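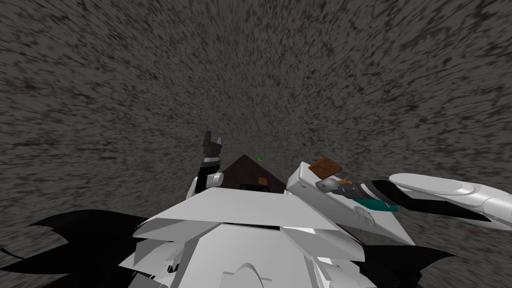 White robot over speckled gray ground, seen from above and behind.

Merier Flood Barrier, 20-foot section
Reviewed by Giuliana Villanueva, Rildale

Our street sits on the wrong side of the new levee line, so I bought my own levee. It comes rolled up in a bag, and the bag is the best-made part.

You unroll it, point the open side at the river and let the water fill it. I tested mine in May with a garden hose and a sloping driveway. It held 80 percent of the water, by my guess, and the rest went to see Ruth Bedoya next door. She was gracious. Her begonias looked terrific.

Setup took me 20 minutes alone, against the five promised on the label. The skirt has to lie flat, and mine wanted to curl like old linoleum until I put bricks on it. Bricks are not included. Neither is the repair tape, sold separately in a size that fits nothing.

Compared with the Flisby sandless bags I had before, it's lighter, dries faster and doesn't smell like a pond in August. Joining two sections is a job for two people who like each other.

Four stars. I'd buy a second one if the county ever finishes arguing about the culvert.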